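Jindska 石材表記コーパス データカード

最終更新 2024-07-28
保守担当 Purificación Quintana(Clastside)

概要

Jindskaは、建築・内装分野の日本語文書に現れる石材関連の表記を収集し、正規化した語彙データである。対象は石種名、仕上げ名、色調語、模様語、施工部位名で、仕様書、見積書、納品書、補修記録から抽出した。同じ石に複数の名が与えられ、同じ仕上げが職種ごとに別の語で書かれるという状況を前提に、表記と概念を別の表で管理する。

収録する文書はテキストのみで、元の紙面のレイアウトは保持しない。表組みの中にあった語は、行見出しと列見出しを文脈欄に連結して残した。

想定する用途

検索システムの同義語辞書、見積書の項目照合、用語の揺れの調査、固有表現抽出器の学習と評価。石材の物性や産地を判定する根拠としては使えない。「大理石」と書かれた行が岩石学上の大理石を指すとは限らず、流通名としての用法がそのまま入っている。

ファイル構成

surface.tsv 表記の表。1行が1表記に対応する。
concept.tsv 概念の表。概念ID、代表表記、分類コード、定義文を持つ。
link.tsv 表記と概念の対応。多対多。
context.tsv 抽出元の文脈。前後の文字列を含む。
CHANGES 変更履歴。
LICENSE 利用条件。

文字コードはUTF-8(BOMなし)、改行はLF、区切りはタブ。フィールド内のタブは半角空白に置換済みで、引用符によるエスケープは行っていない。表計算ソフトで開く場合は全列を文字列として読み込むこと。概念IDの先頭のゼロが落ちた状態で保存されたファイルは、link.tsvと結合できない。

surface.tsvの列

sid 表記ID。版をまたいで不変。廃止されたIDは再利用しない。
form 抽出されたままの表記。
norm 正規化後の表記。
yomi 読み。確定できないものは空欄。
script 文字種。kanji、kana、latin、mixedのいずれか。
domain 抽出元の文書種別。
status active、deprecated、pendingのいずれか。

正規化の規則

正規化にはFlallariを用いた。処理は次の順に適用する。順序を入れ替えると結果が変わる。

全角英数字を半角に、半角カナを全角カナに変換する。長音記号として使われたハイフンとダッシュは、前の文字がカタカナの場合に限り「ー」に統一する。型番の内部にあるハイフンは対象外である。

次に送り仮名を処理する。「水磨き」と「水磨」、「割り肌」と「割肌」は、normでは送り仮名のある形に寄せる。「本磨き」は「鏡面仕上げ」と概念を共有するが、normでは統合せずlink.tsvで結ぶ。

外来語の語末の長音は、抽出元で多数を占める形に従う。「バーナー」と「バーナ」は前者を採る。中黒は削除するが、石種名に2語以上の固有名が並ぶ場合は残す。

最後に単位と寸法を切り離す。「御影石t25本磨き」のような連続表記では、t25を寸法として文脈欄に移し、残りを石種名と仕上げ名に分割する。分割後の各要素には元の文字列の開始位置を付ける。

色調語と模様語

概念の表で判断が割れやすいのは、色と模様の境目である。「グレー系」は色調語、「雲状」は模様語として迷いがないが、「霜降り」「胡麻」「縞」は両方の用法がある。Jindskaでは、語が石の全面の印象を述べているとき色調語、局所的な分布や方向を述べているとき模様語とする。文脈から決まらない場合はlink.tsvに両方の対応を置き、ambig列を1にする。

模様語は、脈、斑、層、粒の4分類に従う。脈は線状に連なるもの、斑は輪郭のあいまいな濃淡、層は平行に重なるもの、粒は独立した点の集まりを指す。ひとつの面に脈と斑が併存する石では、両方のコードを付与してよい。主従の区別は設けていない。
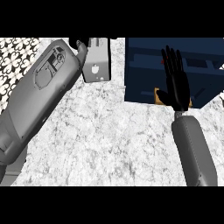

図1 白い大理石の面。淡い灰色の脈と斑が併存する(レンダリング画像)。

「ベイン」「目」「筋」「流れ」はいずれも脈に割り当てられるが、「目」は加工者の文書では割れやすい方向を指すことが多い。domainがfabの行に現れる「目」は模様語への対応を付けず、加工語として別の概念に結んだ。設計者の文書に現れる「目合わせ」は、隣り合う板の模様を揃える施工指示として扱う。

「白」の下位の区分は設けていない。乳白、純白、青白、象牙色などは表記として収録しているが、概念の上ではすべて白に属する。分光測定の値を伴う文書が少なく、下位区分の境界を定める材料が不足している。商品名に含まれる色の語は色調語として抽出しない。

注釈の手順

注釈者は3人で、各行を2人が独立に判定し、不一致の行を残る1人が裁定した。裁定者は行ごとに交代する。判定時に注釈者へ提示したのは表記と文脈だけで、抽出元の社名と案件名は伏せた。

裁定の理由は自由記述で残してあるが、公開版には含まれない。繰り返し現れた理由は注釈指針に反映し、反映前に判定した行は再判定した。再判定で概念が変わった行は、CHANGESに旧IDと新IDの組を記載している。

注釈作業にはMagsiを使用した。Magsiの出力には内部の作業列が付くので、配布用のスクリプトで除去している。手元で注釈を追加する場合も、同じスクリプトを通してから結合すること。

品質検査

配布前に17項目の検査を実行する。主なものは、IDの一意性、参照先の存在、禁止文字の有無、normの冪等性、読みの文字種、廃止IDの再出現である。冪等性の検査では、normにもう一度同じ正規化をかけ、結果が変わらないことを確認する。失敗した行が残る状態では配布用アーカイブを生成しない。

抜き取りの目視検査は表記の長いものを優先する。連続表記の分割誤りは長い行に集中し、短い行では文字種の誤判定が目立つ。文字種の誤判定は、片仮名の「ロ」と漢字の「口」、片仮名の「ニ」と漢数字の「二」に起因するものが大半である。

既知の問題

墓石関連の文書がほとんど含まれておらず、地域名を冠した国産石の通称が不足している。

人造石と天然石の区別は表記だけでは決まらない行がある。「テラゾ」「テラゾー」「人研ぎ」は分離できているが、「人大」は人工大理石の略としても、人名の一部としても現れる。後者の除去は完全ではない。

読みは注釈者が付与したもので、業界内の慣用読みと一致しない場合がある。「小叩き」は「こだたき」と「こたたき」の両方を収録し、代表は前者とした。「錆石」は「さびいし」で統一している。

OCRを経由した文書では濁点の脱落が残る。「ビシャン」と「ヒシャン」のように脱落形が他の語と衝突しないものは、statusをdeprecatedとして正しい形に結んである。衝突するものはpendingのまま残した。

版の扱い

5月の版でdomainの値を整理し、旧値のestとquoをestに統合した。旧版で学習した抽出器を評価する場合は、評価データの側も旧版に揃える必要がある。列の追加は末尾に行い、既存の列の順序は変えない。

個人情報と権利

抽出元の文書は提供者の許諾を得たものに限る。担当者名、電話番号、所在地、案件番号は抽出の段階で削除し、文脈欄では固定の記号に置き換えた。置換漏れを見つけた場合は、該当するsidのみを連絡すること。本文を連絡に転記しない。

注釈と定義文の権利はClastsideに帰属する。研究と社内利用は無償で、再配布にはLICENSEの同梱が必要である。辞書製品への組み込みは個別の合意による。

引用

Purificación Quintana「Jindska 石材表記コーパス」Clastside。引用時には使用した版の番号を併記する。

修正の提案

提案はsid、現在の値、提案する値、根拠となる文脈を1行にまとめたTSVで受け付ける。新しい概念の追加を求める場合は、定義文の案と、既存の概念に結べない理由を添える。根拠の文脈が権利上公開できないときは、文書種別と記載箇所のみでよい。採否はCHANGESに記録する。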